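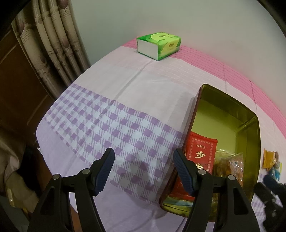 I'm going to stick up for eating in bed, and I know how that sounds. My aunt's generation would have had me out of the room by the ear for a cracker. But I've been doing it most of my adult life (I rent one room, the bed is the biggest flat thing in it, what do you want from me) and I think the people who are against it are really against crumbs. Crumbs I can fix. You need a tin.

Any old cookie tin will do. Mine came with butter cookies in it, years ago, and I've forgotten who gave it to me. You take the lid off, put your snacks in it, and set the whole thing down on the sheet. It has sides! A plate doesn't have sides, not real ones, and on a mattress a plate tips the second you reach for the remote. A bowl is worse. A big rectangular tin with a flat bottom just sits there while you roll around like a walrus.

My friend Clive Blackburn bought a proper bed tray for this, with folding legs, the Molta one, and he loves it, and I've eaten toast off it at his place and spent the whole time scared to move my knees. That's furniture. I don't want furniture on top of me at eleven at night.

The tin also does something for how much I eat, which I didn't expect. When the bags live in the kitchen I bring one in, finish it, and go back for another. When I put a few different little things in the tin at the start of the evening, something salty, something chewy, a couple of candies off to the side, I pick at it for hours and there's usually some left. Ching-wen Yeh, who I shared an apartment with for 3 years, grew up with a snack tin in the house and thinks it's hilarious that I believe I came up with this. She's the one who got me onto small individually wrapped things, too. One packet, one decision. A family-size bag of chips is just one long decision you never get to the end of.

Now, the sheet. People will tell you white, because you can bleach it. No! Get a pattern. I have a pink and purple one with a big checkered band across it and it has forgiven me for a lot. On plain white every speck looks like a crime. And keep the tissues on the bed, up by the wall where your arm already goes, instead of on a shelf across the room. If you have to get up for a tissue you won't, you'll use the sheet, and then my aunt was right about you.

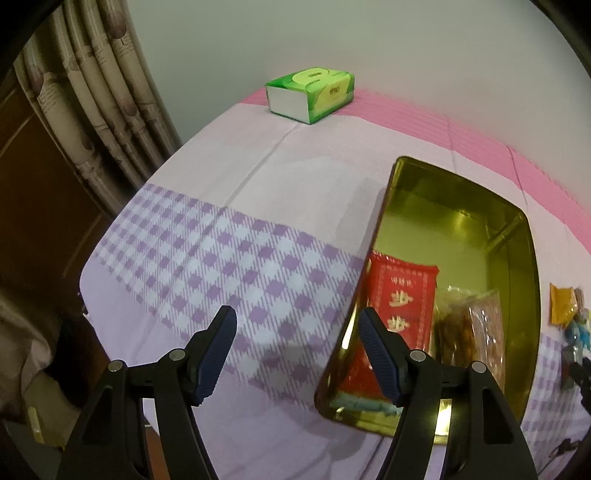
But what about the bugs

This is what everyone asks. I'll give you the honest version, which is that I've had ants once, and they came for a peach. Fruit stays in the kitchen now. So does soup, and anything with a sauce. Dry stuff goes in the tin, wrappers go back in the tin when I'm done, and the tin goes out of the room before I turn off the light. I wipe it with a damp cloth in the morning while the coffee's going. I'm not much of a housekeeper otherwise, so if I can keep that up, you can.

Gopinath Poojary, who lives upstairs and has opinions, says a bed should be for sleeping and that's why he sleeps so well. Maybe so. He also eats dinner standing over the sink, so I don't see that he's winning.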